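3.2 The far end of the table

In the first round of visits we asked householders where things were put down when they came in, and most of them answered with a place that was meant for it: a hook, a tray, a drawer in the hallway. The inventories gave a different picture. Of the 1,397 objects recorded on horizontal surfaces, the largest share was on the dining table, and it was seldom spread evenly. Objects were gathered at one end, usually the end furthest from the kitchen door, while the near part of the top was kept clear for meals, homework and the folding of clothes.

We call this end the resting end. The term was proposed by Emília Holub during the coding of the March visits, and it replaced our earlier word "clutter", which the participants did not like. Clutter suggests that the objects have no order. In the households we visited, the members could normally say for each object why it was there and who should move it, even if the moving was delayed for many weeks.

Three groups of objects were separated in the coding. The first is food which does not need the fridge and is kept within reach between meals, mostly in large jars or tins. The second is personal objects that travel with the body, such as glasses, phones and keys. The third is small parts and devices, sometimes belonging to an unfinished repair or hobby. The Lâm household (Figure 4) is useful because food, personal electronics and small devices lie together within a short reach, and the remaining length of the table carries nothing.
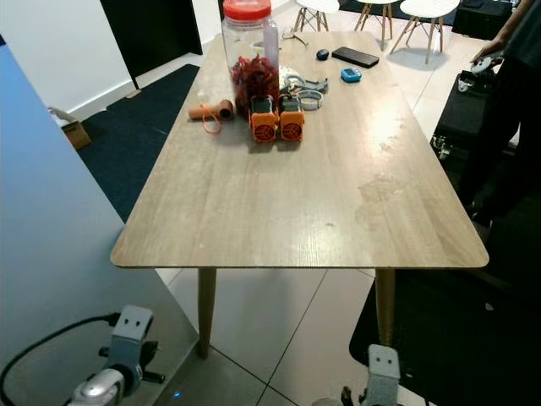 Jevason Papers in Domestic Studies, p. 201

Figure 4. Dining table in the Lâm household, with objects gathered at the far end around a tall jar with a red lid.

The jar has an organising role in this arrangement. It is the tallest object on the table and the others stand or lie near its foot: two small orange devices directly in front, white and gray items to its right, and further back a phone and a computer mouse. Khải Mai, who coded the household independently, described the jar as an anchor. In the interview the family confirmed that the jar is lifted away only when guests are expected, and that the smaller things are then carried to a bedroom in one trip.

The state of the surface gives a second kind of evidence. The light wood-grain top shows faint smudges and a paler worn patch toward the right side. We do not claim that wear of this kind can be dated, and a patch may come from cleaning as well as from use. Still, in our interviews people spoke about such marks as belonging to "their" side of the table, and they would choose a chair accordingly.

Storage furniture did not change the habit very much. In the Trevari flats, where a sideboard was supplied with the tenancy, the resting end was present as often as in the Bonberg houses, where it was not. Several tenants told us that the sideboard was for things which are finished with – plates, documents, a good tablecloth – and the table was for things which are still going on. We return to this distinction in Section 4, where the 40 follow-up interviews are discussed.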